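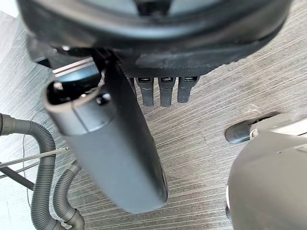 25/02/2023

Read the report on the Miltesari fire again this morning, all 157 pages of it, with a pot of tea. I had meant to skip the annexes and ended up spending most of my time in them. The main text says the crowd came from outside the town. The annexes have the arrest sheets, and nearly every address on them is within walking distance of the prayer hall.

I was in Miltesari for 12 days in December and heard the same thing in every shop. Strangers did it. They came on lorries. The man who sold me phone credit told me this and then pointed out which of his neighbours had stood at the gate. He didn't seem to notice that the two halves didn't fit, and I didn't press him. I wrote it down in the stairwell afterwards.

The accusation was a torn calendar page with a verse on it, found in a bin behind the hall. The page could have come from any kitchen in the district. By evening prayers it had become a whole book, and by the time the police arrived it was several books. The station is 13 minutes away on foot. The log has them leaving an hour after the first call.

Spent the afternoon on the law itself. The section they charged the hall's keeper under asks for intent, and I can't find one line in the charge sheet that deals with intent. The lower court at Cumer convicted anyway. The appeal has been put off again. Meanwhile the men on the arrest sheets are on bail, and two of them stood for the town council.

The petition is at 2677 signatures. It was at a little less than that last week, so it has stalled. I think people sign when there is a photograph of smoke and then stop. I don't blame them much. I had forgotten the case myself for most of the autumn.

Rang the office on Laskowska Street about the translation of the judgment. They want to soften "mob" to "gathering". I said no, then said I'd think about it, and now I'm annoyed that I said the second part. A gathering doesn't bring petrol. On the other hand the court's own word is closer to "assembly", and if we change it in one place they can say we changed it in others. I'll probably keep their word and put a note under it.

Rain from four o'clock. Didn't go out except for bread and stamps. Supper was the rest of the lentils.

Tomorrow: finish the timeline, send the Gellik people their copy of the arrest sheets, ask about the bail dates.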